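Bench notebook, Mollthorpe workshop
21 June 2025
Re: Trumevance two-arm package, on trial through Rowbotham

Second session with the Trumevance on the lidded box job. Rowbotham want a yes or no from us by November and I'm still leaning no. The brochure page says "handles everyday containers without custom fixtures." Fine. A clear box with a loose lid and some small red parts is about as everyday as it gets, so that's what it got today, with the blue tray next to it. 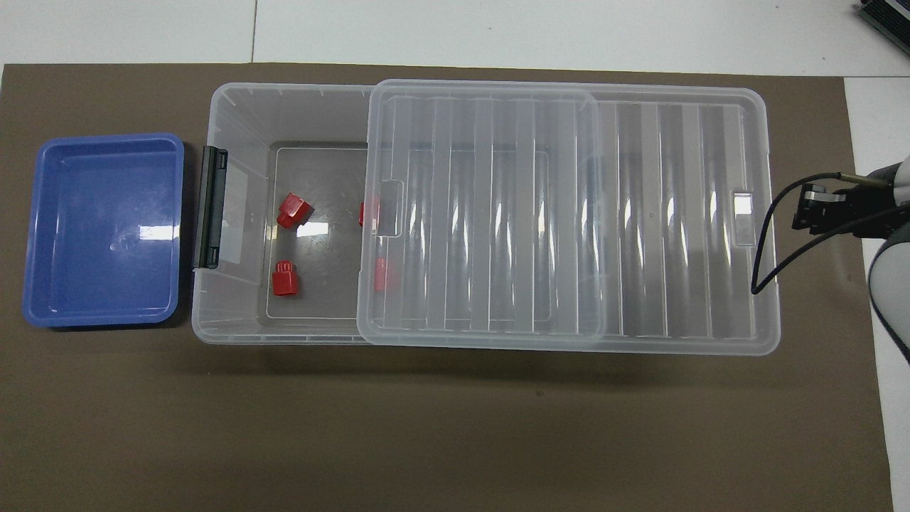
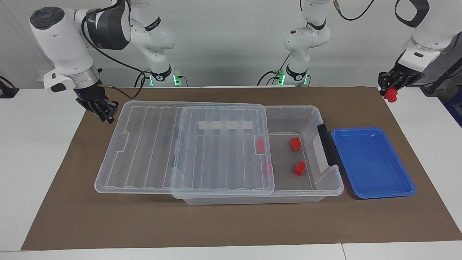 Box job, brown mat, blue tray. Lid partway across in both; second view has a red part in the gripper.

Notes, in no useful order.

Clear plastic is the whole question for me. Sales demo used an opaque tub with a matte lid. Ours is see-through with ribs that throw glare all over the place, and some of the parts sit under the lid edge where you can see them but can't get at them. I want to know what the software does with a part it can see through plastic. Asked Rowbotham in writing, got a link to the same brochure page. Asked again.

Two different hands on the two arms. The quote lists the fingered hand as "recommended for lids." Recommended by whom, and against what? I'd like the same job run with plain grippers on both sides before we pay for fingers. If a flat pad can drag a lid, the option comes off the quote.

Cables. Too much loop near the wrists for my taste. The manual has one paragraph on dressing them and no drawing. Anyone setting up tomorrow, watch the slack over the box before you let it move.

Setup took 2 hours against the "minutes" on the front of the leaflet. Most of that was re-teaching the box position after we shifted the mat. No fixtures, sure, but then don't bump the table.

Service plan is 800 a month and covers 4 remote calls. No site visits in that. The Sulell rep quoted visits as standard, though their arm is slower on paper and I haven't had one on a bench, so no credit to them yet either.

Not giving a success rate. We kept stopping to change things and any number from today would be junk. Next session: leave settings alone, log every try including the ugly ones, lid starting fully closed each time.

To do
- matte tape on the lid ribs, see if it changes anything
- chase Rowbotham for the answer on parts under clear plastic
- get the price without the fingered hand
- try a lid with a tighter fit, this one slides too easily to prove much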